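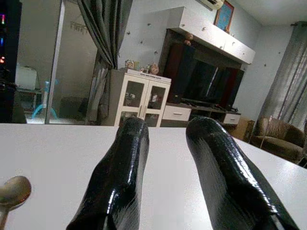 Bolham House Residents' Meeting: Front Lounge
Minutes, 2024-11-05

Chair: Felicidad Dimaculangan
Minutes: Cherry Mae Tagle

1. Minutes of the August meeting
Approved. Cherry Mae noted that two of the four actions in them had not been done and asked why they were being approved so cheerfully.

2. Display cabinet
The proposal is to move the white cabinet to the hall and put shelving from Fekano in its place. The quote is $400, delivery not included. The chair asked what the shelving would hold that the cabinet doesn't. No clear answer. It was said that the ornaments on top gather dust. Cherry Mae said they would gather it on a shelf too, and that the ones behind the glass are the only ones safe from it.
Decision: cabinet stays. Ornaments on top to be thinned out, owners to choose. The chair doubts they will.

3. Television and speakers
Ambrosio has offered to service the two tall speakers for $60 each. Nothing in the letter says what "service" covers. The chair is not convinced that anything is wrong with them. Complaints so far are about volume, and there is a knob for that.
Decision: no work until Ambrosio puts the job in writing.

4. Spoons left on the white table
Raised again. A sign was suggested. The last sign was ignored for 35 days and then went missing.
Decision: no sign. Whoever eats in the lounge takes the spoon back to the kitchen.

5. Lounge fund
Balance $2,297. Plerum's offer to "refresh" the whole room was read out and declined.

Next meeting: date to be set once people reply to the email.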